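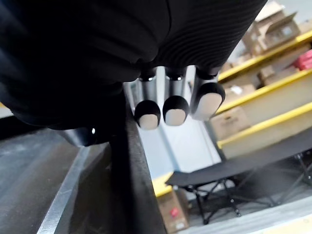

Do the housings and the small hardware go on the same shelf?

They share the unit but take different tiers. Black housings and trays go on top, and cubes, discs and rods go underneath.

Notes from June, started 9:40 a.m. The aim was to settle the layout of the yellow unit before the next lot arrives from Clundgate. Until now parts were set down wherever there was space, and the discs ended up behind the trays twice last month.

Top tier, going along from the near end: tall boxy housing, squat block, then the three shallow trays. The tall one stands upright. I tried it lying down first and it took up the space of two trays. The trays sit flat with the rims up. Leave a gap between parts wide enough to get fingers in on both sides. When they touch, the rims catch and you drag the neighbor along.

Watch the seam where the two top panels meet. Keep the block on one side of it and the first tray on the other. I had a tray straddling the join for an hour and it rocked every time it was touched. Shimmed the far panel with card, which helped a little. Needs doing properly. 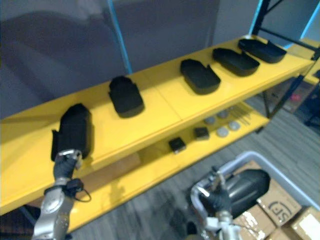 Bottom tier is the part I'm less happy with. It's darker under there and the small cubes are hard to pick out from the back. For now the cubes go toward the near end, the discs further along, and the rods past the discs at the far end. Keep the rods bundled. Don't stack the discs, they slide.

Label plan: one strip per position on the front edge, Suvance numbering, so the top tier gets the 225 series. I started at 1000 for the bottom tier and then found the Drudville sheet already uses that for fasteners. Changed the sheet on my side only. Whoever does the next print run, check before you cut the strips.

Cartons: cardboard stays off the shelf. Once a carton has been checked in it goes in the white-rimmed bin on the floor, taped ones included. Flatten anything that's going out. Two had been left against the leg of the unit this morning and I kicked both.
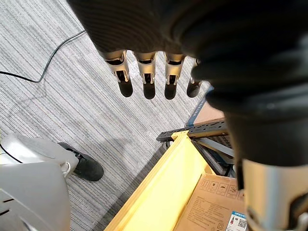 Also moved the unit out from its old spot so both sides can be reached. It sits at an angle to the carpet stripes now. I tried lining it up with them and lost the walkway, so leave it as it is. Cables on the carpet need to be run along the wall or taped down, whichever is quicker on the day.

Load check: the Shih sheet for the frame gives no figure for the lower tier on its own. Asked for one. Stock count in the book says 967 discs, and that's from before the last two issues, so don't rely on it.

Still to do:

- fix the seam on the top tier (card is temporary)
- clip light under the top shelf, battery type
- shallow dish or lip for the discs
- reprint labels after the numbering is sorted
- 5 spare trays in the back room, find out if they are the old rim or the new one

Stopped at 11:50. Layout stays as above until the Clundgate lot is in.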